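Clorner 5 Wireless Bridge

The Clorner 5 connects a device with only a network cable socket to your wireless network. It is made for older printers, game consoles and media players which have no wireless card inside. You plug the short cable in the device, choose your network one time, and the bridge remembers it after a power cut.

On the front there are signal lights, so you can find the best position before you fix it to the wall. The bridge works with 2.4 GHz and 5 GHz networks - please check which one your router is sending.
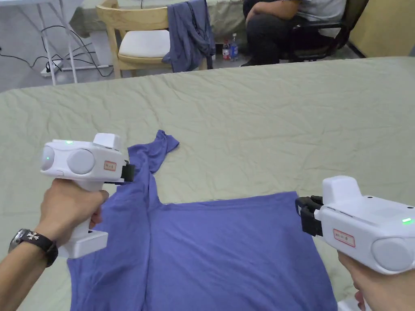

Blue-violet T-shirt on a sage-green sheet.

In the box: bridge, power adapter, network cable of 55 cm, wall plate with two screws. Weight is 86 grams. The setup page is in English and Dutch.

Order number 895. Orders before noon leave our store in Sescombe the same day. For questions about older routers please write to Mieke Verhoeven at the service desk, and mention the model of your router.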